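7 min read

Section 7: Picking slender and wrapped items

This section covers setting up the Clernia two-finger gripper for tubes, pens, sticks and other narrow goods, including goods in a loose plastic sleeve. It assumes that the gripper and wrist camera are already mounted, that the cable is clipped along the forearm, and that Onport opens without a fault message. If any of that is still to be done, go back to the mounting section.

Read the cautions before powering the arm.

CAUTION: Keep hands clear of the fingers whenever the status light is on. The fingers can close without the arm moving.

CAUTION: Do not adjust, wipe or replace finger pads with the gripper powered. Use the isolating switch on the Achterberg power unit. The stop button holds the arm but leaves the gripper live.

CAUTION: A stop during a lift does not release the item. Support the item before releasing it by hand from the Onport screen.

Before you start

You will need:
- the narrow pads (ridged face, marked N on the back)
- the hex key from the gripper box
- a lint-free cloth
- a sample of the item to be picked, in the same wrapper it will have in use
- a second sample that you do not mind crushing

Note: Set up with the wrapped item even if the bare item is easier to get hold of. A sleeve changes the outside width, the friction at the pads and what the camera sees. Settings made on a bare tube do not carry over.

Fitting the narrow pads

1. Open the fingers fully from the Onport screen and switch off at the isolator.
2. Wait for the status light to go out.
3. Loosen the pad screw on the inside of each finger. Do not remove it. The screw is retained by a small clip that is easily lost if forced.
4. Slide the standard pad towards the fingertip and lift it off.
5. Wipe the finger face with the dry cloth. Do not use solvent.
6. Slide on the narrow pad with the ridges running across the finger. Push until it meets the stop.
7. Tighten the screw until it is snug. Overtightening bows the pad and leaves a gap at the centre.
8. Repeat on the other finger, then switch on and run Pad Check from the Tools menu.

If Pad Check reports uneven closing, loosen both pads, seat them again and repeat. If it reports uneven closing a second time, check for grit behind the pad before changing any setting.

Inspect narrow pads every 3,000 cycles. Replace both together. A new pad paired with a worn one will turn a round item as it closes.

Setting the grip width

1. In Onport, open Items and choose New.
2. Select Slender as the item type. Slender turns off the centring move, which can push a narrow item over before the fingers meet it.
3. Jog the gripper until the sample stands between the fingers and in line with them.
4. Press Close Slowly. The fingers stop at first contact on both sides.
5. Press Store Contact.
6. Press Open To Clear and check that the opening leaves room on both sides of the wrapper. If the sleeve brushes a finger, increase the clearance. The default is 5 mm per side.

Note: Loose sleeves may bulge on one side. Turn the sample in place and store contact again. Onport keeps the wider reading.

Setting the grip force

Start low. A force that is too low drops the sample in testing, where it can be picked up again. A force that is too high marks the item or splits the wrapper, and the mark may not show until the item is unpacked.

1. Set force to the lowest value on the slider.
2. Close on the sample and lift it clear of the surface.
3. Hold for the length of your longest move.
4. If the item slides, lower it, open, raise the force by a single step and repeat.
5. When the item holds, raise the force by one further step and store it.
6. Change to the sample you can spare. Close at the stored force and look for dents, a whitened line in the plastic or a sleeve that has shifted.

If the sleeve slides over the item while the grip itself holds, more force will rarely help. Move the grip point to a part of the item where the wrapper lies flat, or where there is no loose film. On tapered tubes this is usually the narrow end.

Choosing the grip height

The item should be held where it is stiff, and the printed face should be left clear if it has to be read later in the run.

1. Look for the stiffest part of the item. Caps that pull off are not suitable. Do not grip on a cap unless the cap is glued or screwed on.
2. Keep both pads off any barcode that has to be scanned. A barcode that runs lengthwise can usually be left showing in the gap between the fingers. Turn the item so that the bars face the camera before closing.
3. Set Grip Height so that the weight above the pads does not tip the item during a sideways move. If it sways, slow the move first. Raise the grip point only if slowing the move is not enough.
4. Store the height with the item.

Note: The fingers do not have to be level with each other in the camera view. The camera sits at the wrist and looks along the fingers at an angle. Judge level from the side, with your eye at pad height, and not from the picture on the screen.

Setting the wrist camera

The camera is used for finding the item, for confirming the grip and, where the licence allows, for reading codes. Each job has its own exposure setting.

1. Open Camera and choose Confirm Grip.
2. Close on the sample and lift it to the height at which the check will be made.
3. Draw the check area over the part of the item between and just above the fingers. Leave out bright surfaces to either side. Large pale panels in the background pull the exposure down and darken the item.
4. Press Learn Held.
5. Open the fingers, remove the item, close again and press Learn Empty.
6. Run the check with and without the item until both results are steady.

Codes and small print must be read with the arm at rest. Add a Settle step ahead of any Read step. Without it, print on a held item smears along the direction of travel and the reader returns a blank or a partial code. Shortening the exposure is a poor substitute. It needs more light than most benches have, and clear wrappers throw that light back as glare.

If glare covers the code, turn the wrist slightly and try again. Do not stick tape or film over the camera window.

Clear and tinted sleeves

Printing on the far side of a see-through wrapper can show past the edges of the item. Onport may take such patches for a change of item. To prevent this:

1. Learn the item at several turns of the wrist.
2. Tick Ignore Side Colour in the item settings.
3. Keep the check area inside the outline of the item itself.

Test run

1. Clear the work area of tools and samples.
2. Set speed to Low.
3. Run a single pick and place with one hand by the stop button.
4. Run again at working speed.
5. Check the item, the wrapper and the pads.
6. Save the item and export the settings file to a memory stick.

Faults in this section

Fault 868, grip lost: the fingers closed past the stored contact width. Check for a dropped item. If the item is still held, the wrapper has collapsed under the pads. Store contact again at a flatter point.

Check area too bright: the background has changed since the item was learned. Move the check area or learn again.

Pads not detected: the isolator was turned back on before the status light went out. Switch off, wait, and switch on.

For faults that return after these steps, send the settings file and the pad serial numbers to the Estbridge service desk. Do not open the gripper body. The seal is checked on return. 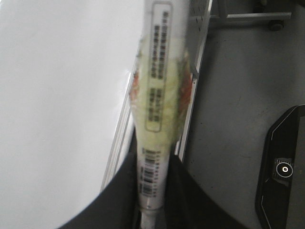 Text: Soledad Benavides | Technical check: Myrtle Ostrowski | Revised June 2019

Wrist camera view of a slender tube in a tinted sleeve, held upright. The barcode shows in the gap between the fingers, with the label above it. The print is blurred at this point. Add a Settle step before any Read step.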